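Bench notebook, October - visit day, two-arm cell

Written up the same evening, before I forget which group asked what. Visitors came through in 2 groups, eight people in each. Most were from Irnis, plus a few from the packaging side at Fustgate who had asked to tag along. Coffee in the hall, then straight to the bench. No slides this time and I didn't miss them.

Setup before doors

Powered up at 8. Homed both arms, left one first. The right arm came up with a joint warning that cleared on the second try. Same warning as last month, so it goes on the list again. Wiped the fingertips with alcohol. Ran the card task twice with no one watching. Job file was 607, the one with the slower approach on the right side. I thought about using the newer file and decided against it with people standing there.

The card task

Cards start in the red bin on the left side of the table. The card holder lies open at the front between the grippers. One arm deals with the holder and the other brings the card to it. We picked this for the open day over the block stacking because everybody has fought with a card sleeve at some point, and it doesn't need much talking.

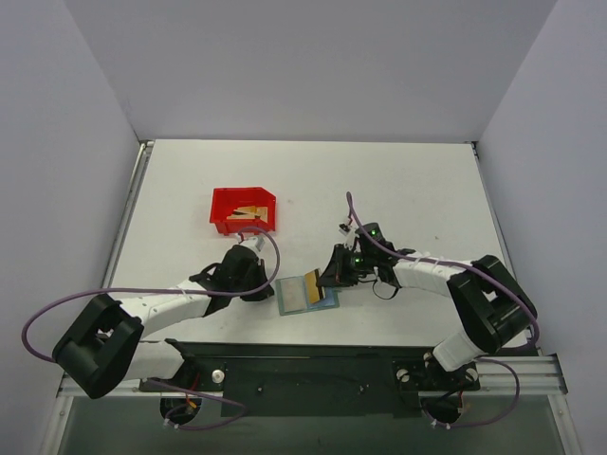 What people asked

- Why two arms. Told them to try putting a card in a floppy sleeve with one hand. A man from Fustgate got out his own wallet and tried it, which saved me a longer answer.
- Whether the arms know which card is which. In this job they don't. Any card will do.
- How long it takes to teach a new task. I said it depends on the task, and got the look I deserved. Need a better answer, with a real case behind it. The Jullico trial would do if we can get permission to talk about it.
- What happens if a card drops. It stays where it dropped and we pick it up. One did drop in the second group, so they saw that for themselves.
- Price. Passed that one to the office.

Runs

Six runs for the visitors in all, three per group. Four went through clean. One was the dropped card. On the other, the card went in crooked and jammed on the edge of a sleeve, and I stopped it by hand. Nothing bent.

The sleeves are the hard part. The pages are thin, cloudy plastic, they curl, and they don't come to rest the same way after each opening. The gold VIP card is the one I like for showing this - it has big lettering, so people further back can tell which way round it is. Both groups wanted to see the wrist camera view, and I left it up on the side monitor through the second half.
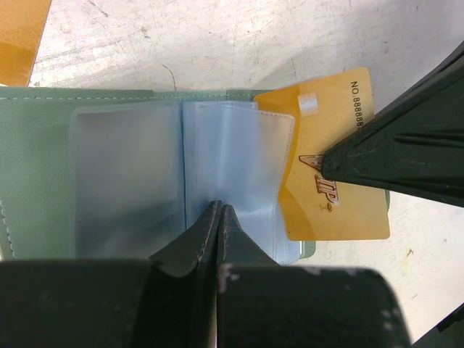
The second group stayed longer at the monitor than at the table. Several of them said they had expected the arms to move faster, then went quiet once the fingers got close to the plastic. Next time I'd put the monitor nearer the bench and turn it so the back row doesn't have to lean.

Fingertips are getting worn, with scratches and white flecks all over. They still grip. I want to swap them before the Urbonaitė demo and keep the old set as spares.

To do
- Joint warning, right arm. Log it properly this time.
- Order fingertips, two sets.
- Try the newer job file with the same holder, slow speed first.
- Longer cable for the side monitor.
- Send Fustgate the short write-up they asked for.

Shut down at 6. Cards counted back into the box, none missing.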